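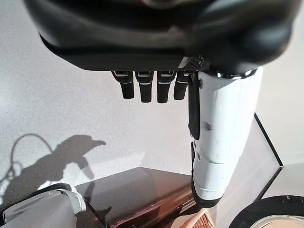 Last updated: 17 Apr 2023

Booked an airport shuttle for four adults and my mother's folding walker. The website said "door to door service." I have some notes on the word door.

First, the price. The Jendden site quotes you a fare on the front page, big green number, very cheerful. Then you click through and there's a fuel surcharge, an "early departure supplement" and a fee for paying by card. There is no way to pay except by card.

I asked about the card fee by email. The answer was that it "covers the cost of secure processing." So I asked what the fare covers. No answer to that one yet.

To be fair to Jendden, I priced out the others too. Clivitden Transfers wanted less up front but would only hold the booking if I agreed to a pickup "window." The window was two hours wide. For a flight at 9:15 in the morning, that puts you on the curb in your coat at 4.

And Desjardins only does private sedans, which is fine if you pack like a monk. Five bags and a walker do not go in a sedan. Their booking form let me enter five bags and a walker anyway, and gave me a confirmation number for it. I canceled before finding out what they thought was going to happen.

A word about reviews. I read far too many of them. A shuttle company with 1,330 reviews and almost all of them five stars should make you slow down a little. I read the newest ones first, then the two-star ones. Skip the one-star ones, they're mostly people who missed a flight by their own doing and want someone to yell at.

The two-star reviews are where the useful stuff is. "Driver was nice but we made six stops." "Driver was nice but the van was not the van." "Driver was nice but called me from a different street." I came away believing the drivers are nice.

"The van was not the van" stuck with me, so I called. I asked which vehicle we'd be getting. The person on the phone said "one of our late-model luxury people movers." I asked what year. She said late model. I asked what late model meant to her and she put me on hold.

After the hold I got Els Postma, who runs dispatch and who I would like to see running everything else. She told me the vehicle, the number of seats, where the step is and how high it is. She said if my mother couldn't manage the step I should say so now and she'd swap us to the low-floor van. Same price.

That option isn't on the website anywhere. I went back and looked. There's a page called Accessibility and it's a paragraph saying they care deeply about accessibility, followed by a contact form.

Anyone booking for somebody who has trouble with steps: call. Don't type it in the "special requests" box. I asked Els who reads the box and there was a pause I didn't love.

Okay, the day itself. Pickup was set for 5:40. At 5:25 I got a text saying the driver was arriving. At 5:38 I got a text saying the driver was on the way. I'm not sure those came in the right order but I was standing outside for both of them.

He pulled in at 5:44, which I'm counting as on time. Low-floor van, as promised. Walker went in flat behind the last row and he strapped it down without being asked. My mother got on by herself and was very pleased about it, and she is going to bring it up at every meal.

Now, "door to door." Our end was the door, no complaints. The airport end was the ground transportation island, which is across four lanes and down a ramp from anything I would call a door. The driver said shuttles aren't allowed at the terminal curb anymore. He said it like a man who says it all day.

I don't blame him, and if that's the rule at the airport then it's the rule. But the company knows the rule too, and the site still has a photo-brochure sentence about being "dropped at your terminal entrance." Someone could change that sentence in the time it takes to charge me a card fee.

If you've got a person with you who walks slowly, add time for the island. We used up most of what we'd saved by leaving early. There's an elevator but it's at the far end and the sign for it faces the other way.

About shared rides, since a couple of people asked in replies. "Shared" on these sites means anything from one extra couple to a full van. We had one other pickup, out in Stuton, a guy with a guitar case who slept the whole way. Perfect passenger, ten out of ten, would share again.

But it could've been six stops. I asked whether there's a maximum and the booking page says "we aim to keep stops to a minimum." That sentence promises nothing. I aim to keep my desserts to a minimum.

The private upgrade would have doubled the fare. I've done it before, in January, for an early flight in bad weather, and it was worth it then. For a regular weekday morning I'm not convinced. You're mostly paying so you don't have to worry about the stops.

Somebody also asked why I didn't just drive and park. I did the math. Economy parking for the length of our trip came out close to the shuttle once you add gas, and then you're on a parking lot bus with a walker anyway – so you've paid for parking and still ended up on a shuttle.

And no, I didn't want to use a ride app. At that hour in our part of town you get one driver, twenty minutes out, in a compact. Twice now I've had one cancel while I was watching the little car get closer.

Return trip. Different driver, different van, and here's where the two-star people were right. I'd booked the low-floor both ways. What showed up was a regular van with the high step. The driver had no note about it.

He was nice. (They are nice.) He had a fold-out step in the back and he gave my mother his arm and it was fine. But "it was fine" depended on one guy having a step and an arm, and the booking was supposed to take care of that.

I called dispatch from the van. Els wasn't on. The person who was on told me the low-floor was "a preference, subject to availability." Nobody used the word preference when I booked. My confirmation email says low-floor, both legs. I read it to him out loud and he said he could see that.

They've offered me a credit toward a future ride. I've asked for money instead, seeing as the card fee was charged in money. Will update if they move on it.

Also in the fine print, and I'm only mentioning it because I went and read all of it on the ride home: waiting time at the airport is free for a while and then billed by the minute, starting from when your flight lands. Lands! We were still sitting on the taxiway. If you check bags, ask them to set pickup for later than the landing time.

The same fine print says a piece of luggage left behind in a van is kept at their depot, collection by appointment only, weekdays. So do a sweep of the seats. My sister left a scarf and has decided it isn't worth the appointment.

The front page now says "over 700 trips a week, always on time." I'd like to know who's checking that. Our return van was late by enough for my mother to finish a whole bagel and start on mine.

What I'd do next time: call dispatch, ask for the exact vehicle, get it in the email for both legs, and then call again the day before the return. That last call is the one I skipped.

Would I use Jendden again? Probably, which annoys me. The price was okay after all the extras, the outbound leg was good and the other two are worse on paper. But I'd be booking it with Els and I'd be writing down what she said.

Someone's asking if the walker counts as a bag. On Jendden, no. On Clivitden, their site says mobility aids travel free "where space permits," so ask them what happens where it doesn't.

Replies are open if you've had the low-floor van turn up both ways. I'd like to hear from even one of you.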